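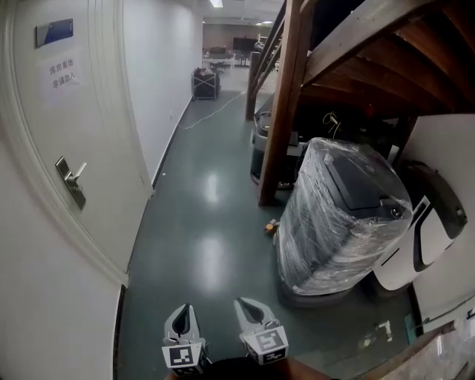 Figure 7. Storage room door with a blue nameplate and a paper notice taped below it (库房重地 / 非请勿入).

Print | E-mail

4.2 Wording of the notices

The most frequent form in our collection is the short prohibition without a subject. In English it is usually "No entry" or "Staff only", and in Chinese the four-character pattern is very common, as in Figure 7. The first line of such a notice names the room and gives it weight (the word 重地 is used for a place of importance), and the second line tells the reader not to come in without being invited. The two lines do different work. A reader who sees only the first line understands already that the room is not for everybody, but he is not told what he must do.

We coded all 619 notices of the Fleveo collection for three features: whether the notice names the room, whether it gives a reason, and whether it mentions a person or an office to ask. The coding was done twice, with a pause between the two rounds, and the cases where the second result was different were discussed again. Most of these cases concerned the reason. For instance, "Archive, keep closed" can be read as a name with an instruction, but also as a reason, as many people know that paper does not like changes in humidity. We decided to code a reason only when it is expressed in words.

The notices from Hikside are on average longer than those from Annan. We believe this comes from the kind of buildings and is not a matter of local habit. In Hikside the material was collected in shared office houses, where many small firms use the same corridor and the writer of a notice can not expect that the readers know him. In Annan the buildings have mostly one user. There the notices are short, sometimes only one word, and several of them would be difficult to understand for a visitor – we ourselves had to ask in two cases.

Politeness markers appear less than we expected. "Please" is found mainly in notices about behavior inside a room (to turn off the light, to return the key), and much less in notices about entering it. Where "please" is used with entry, the sentence is nearly always positive in form: "Please ask at the desk". It seems that writers feel a conflict between a polite word and a full prohibition, and they solve it by changing the verb.
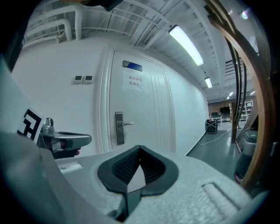 Department of Applied Language Studies – Written Communication at Work Group

4.3 Paper notices and permanent signs

A second question was the relation between the paper notice and the permanent sign. Earlier we assumed that a paper notice is a temporary thing, which is replaced by a permanent sign when the money is available. The material does not support this. In Gratemberg we asked the building offices for the age of their notices, and the oldest paper one for which they could give a year was 25 years old. It had been copied again whenever the sheet became yellow, always with the same small spelling mistake.

The permanent sign normally carries the name or the number of the room, and the paper carries the rule. This division is quite stable in all three places. It has a practical side: names of rooms are ordered together, for the whole building, from one supplier, while rules are written by the people who work there and who have had some trouble. Several respondents told us that a notice was put up in September, when new colleagues arrive and open every door.

Electronic locks could be expected to make the written rule unnecessary. A person without a code or a card does not enter, whether he reads or not. Nevertheless the offices that changed to such locks in our sample left their old notices in place, and two of them added new ones. One office manager explained that the lock stops the hand but the knocking continues. The notice has then a different function, namely to reduce the number of questions, and for this purpose the contact information would be more useful than the prohibition. It is exactly the contact information which is missing most often.

We must mention one limit of the data. Notices from before 2000 are known to us only from the memory of the respondents, and were not coded. Also, the collection contains only corridors where we were allowed to walk – very strict places are therefore not well represented, and their wording may be different.

Print | E-mail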